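Student Robotics Project: Progress Report to the Dreketti Fund
Reporting period: September through December
Submitted by the Skama Robotics Club

1. Where we are

The club set out to build and program a tabletop arm that can tidy a desk: pick up small household items, put them where they belong, and open and close a drawer. The grant paid for the arm, the gripper and the wrist camera, along with a laptop for recording. All of the equipment has arrived and is in use. We are on schedule for the picking work and behind on the drawer work.

Thirteen students are enrolled this term. They work in 90-minute sessions after school, split into a hardware group, a software group and a recording group. Most students have now spent time in at least two of the groups.

2. Work completed

The hardware group assembled the arm and bolted it down. The first mount flexed when the arm reached out to its full length, so it was replaced with a thicker plate in October. The gripper fingers were fitted after that and have not needed adjustment.

The software group wrote the program that lets a student drive the arm by hand while the camera records. They named it Lü. It saves the camera video and the joint positions together, and a student can mark a run as good or bad as soon as it ends. An early version lost the last few seconds of each run. That was fixed in November, and the affected recordings were thrown out.

The recording group has collected 200 good runs of the picking task. Items are moved between runs so that the program does not learn a single layout. Students keep a paper log of each layout and the name of the driver.

3. Problems

Drawer opening is the main delay. Students tend to pull at a slight angle, and a lightweight cardboard drawer unit slides along with the drawer. We tried double-sided tape under the unit, which held for part of a session. Weight in the bottom drawer worked better, but it changes how that drawer moves, so we are using it for upper drawer practice only.

Thin, flat items are also hard. A ruler lying flat on the table gives the fingers very little to grip. Two students are testing softer fingertips made from sheet rubber.

Our network storage was full for most of November. Recordings were kept on the laptop until space was cleared. Nothing was lost, but labeling fell behind and is now being caught up.

4. Budget

Spending is within the approved amount. The replacement mount came out of the repair line. The software training line has not been touched, and we ask permission to move part of it to spare gripper parts, which we expect to order from Clastik.

5. Plan for the next period

The software group will train a first model on the picking runs in January. We expect it to do poorly on layouts it has not seen, and the students will use those failures to decide what to record next. The recording group will move to the upper drawer and continue until we have as many good runs as we have for picking.

We also plan to hold 3 open sessions for families in the spring, with the arm driven by students. Dates will be sent to the fund once the school calendar is confirmed.
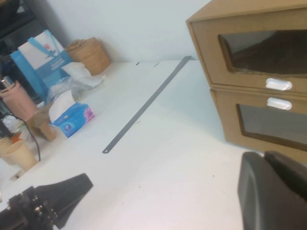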